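# Chapter 7: Storing Things at Home

Most homes hold more than their rooms were planned for. When Ho-yin Chuang measured apartments in the Gekwood district, the closets took up less space than the beds did. People made up the difference with furniture. They bought chests, shelves, trunks and cabinets, and they put them wherever a wall was free.

This chapter deals with storage furniture: how it is sized, where it is placed, and how it changes the way a room is used. Built-in closets were covered in Chapter 3 and come up again only where the two overlap.

Storage can be closed, open or mixed. Closed storage hides its contents and keeps dust off them. Open storage leaves everything in reach and in view. Mixed storage does some of each, and it is the most common kind in small homes, often without anyone having planned it. 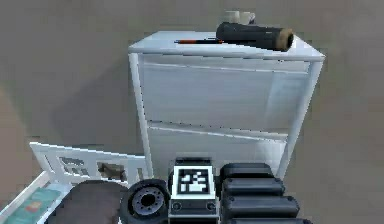 Depth is the first measurement to settle when choosing a piece. A drawer unit 50 centimeters deep needs at least that much again in front of it, so that a person can stand back and pull a drawer all the way out. Height comes next. A low piece gives up storage volume, but its top becomes a second surface, and in daily life that surface fills up first. A plain white cabinet with two drawers, one over the other, and a flat top with a few items on it is a typical case of mixed storage. Drawer fronts without visible handles give a flat face, and the choice of opening method then has to be made early, as it affects the gap left between the panels.

Weight matters too. Heavy goods belong in the bottom drawer. If they are kept at the top, the unit may tip when the drawer is opened, and a tall unit should be fixed to the wall in any case.

Section 7.1 starts with the household inventory. You will need a tape measure, graph paper and the floor plan of the Tririco apartment, which was handed out with Chapter 3. Keep your drawings, as they will be used again in the exercises on shared bedrooms.

**Key terms:** closed storage, open storage, mixed storage, clearance, drawer depth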